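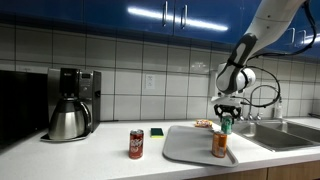 Learn > Machines and Us > Rules for Robots

Topics Games Word List For Teachers

Rules for Robots That Share a Room With People

A robot arm is strong, and it does not feel a bump as you do. For this reason, people who build and use robots follow safety rules. Some are laws. Others are called standards, which are written agreements on the right way to do a job.

At the Warberg learning centre, every robot that handles household objects must follow the Padport Code. The Code has 2 parts: one for the machine and one for the people near it.

Rules for the machine

A robot must move slowly when a person is close. In the Code, the top speed is 200 millimetres each second. A robot must also grip gently. A drinks can has thin sides, and a hard squeeze could burst it.

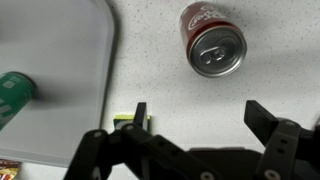 Before closing its fingers, the robot must check which way an object is facing. A can lying on its side may roll, so it needs a different grip from one standing up.

Rules for people

Stay behind the marked line, 80 centimetres from the counter. Never reach between a robot's fingers. Know where the stop button is. Anyone may press it, including a child, and no one will be told off for doing so.

The Code is read again each November, and rules that are unclear are rewritten.

Word to know

Gripper: the part of a robot that holds things.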